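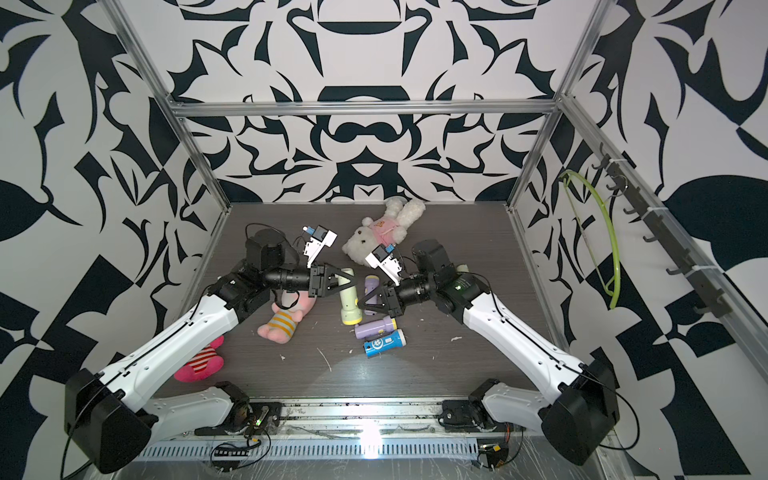
Cell rules, two-arm table — notes from September

Went through the house rules with Isla and Holger this morning before the next block of runs. The old sheet was written for one arm and it shows. Writing down what we agreed so Consuelo can put it in the Tejada folder.

Shared middle. Both grippers can get to the same patch of table, and with the flashlights and soft toys in a heap there the tips come very close to each other. New rule: one arm holds, the other waits until the first has lifted clear. If both operators want the same object, left has priority. Holger wanted a software keep-out as well. Agreed in principle, not written yet.

Hands. No reaching in over the front track while either arm is enabled. A paused arm counts as enabled. Say "hands in" and wait for the answer, even when the other person is standing next to you.

Reset. Toys and flashlights go back by scattering, no lining up. Trinidad has been placing the flashlights parallel without meaning to, and it showed in 34 of the 181 runs from the last block. Those stay in but get tagged "tidy".

Cleaning. There are white specks on the table top again. Wipe down at the start of each block and write it in the log. Don't wipe halfway through, it changes the background between runs.

Cables. Check the loops behind the elbows before enabling. Loose wires by the front rail are to be tied back or taken out. I'd like this done before Milagros comes to look at the cell. Cable ties are fine for fixtures on the uprights, but trim the tails.

Hangers. The lime green one stays on the hook rail for now. If anyone takes it down, note the run number.

Stop test. Every 5 runs we said at first, then Isla pointed out that people will skip it. Settled on start of block and after any contact between the arms, however light.

Still open: who signs the sheet when only one person is in. Ask Consuelo.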